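From: Rochelle Grimshaw
To: Warrier Home Sewers list
Date: September 6, 2023
Subject: Re: Pre-washing white cotton for the quilt backs

Ngaio Wihongi wrote:

> Hi all,
>
> I've got the white cotton for the quilt backs, the Gastimeck one in the
> wider width. The bolt end says to allow for shrinkage but doesn't say
> how much. Do people here pre-wash backing, or just leave it and let the
> whole quilt crinkle up together in the first wash? Colton told me he
> never bothers. My top is all black and charcoal prints and I'm also
> worried about the dark bleeding through onto the back.
>
> Also, is anyone still using the Griditz spray starch? I can't find it
> in Ballarat.
>
> Ngaio

Hi Ngaio,

I pre-wash all my backing and have done since April last year, when I lost a cot quilt to exactly this. The top was washed and the back wasn't. It went in at 40 degrees and came out cupped like a saucer. I unpicked the binding and tried to block it flat on the lounge room carpet, but there wasn't enough give left in it. The dog has it now.

I measured the Gastimeck before and after when I bought mine. I cut a 38 cm square, overlocked the edges, washed it warm and dried it on the line. It lost just under 2 cm along the length and hardly anything across. That's more than I'd want in a backing if the top has already been washed. If neither has been washed you will probably get away with it, and plenty of people like the crinkle. Colton hand quilts quite loosely, so he has more room to move than someone doing dense machine quilting.

On the bleeding - wash the blacks on their own, more than once, with a scrap of white in with them. Keep going until the scrap comes out clean. Ciarán uses colour catcher sheets as well, but I find the scrap easier to read. The charcoals have been fine for me. The true blacks are the ones to watch, and the cheaper they are the worse they seem to be. Don't leave them sitting damp in the basket against anything white.

Before you wash the backing, snip a small triangle off each corner. It cuts down on the tangling of threads. Shake it out and hang it by the selvedge, not pegged in the middle, or you will be ironing out the peg marks for half the arvo. I press mine while it is slightly damp and fold it lengthwise only.

I haven't seen the Griditz starch for a while. Ingvar Frandsen had the Drornar one at the last sewing day and it seemed much the same, although it flakes a bit on dark fabric if you iron too soon. I'd stick to using it on the white.

If you want to try a piece before you commit, I have a good-sized offcut of the washed Gastimeck here and can bring it next time, or post it if you send me your address off list.

Rochelle

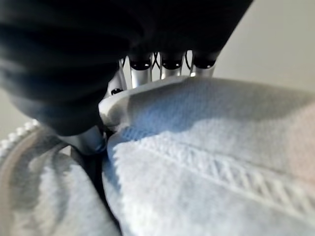
PS Forgot to say, if you are joining two widths for the back, wash first and then cut the selvedges off before you sew the seam. They are woven tighter than the rest and will pull the seam in. I press that seam open and use a half inch allowance.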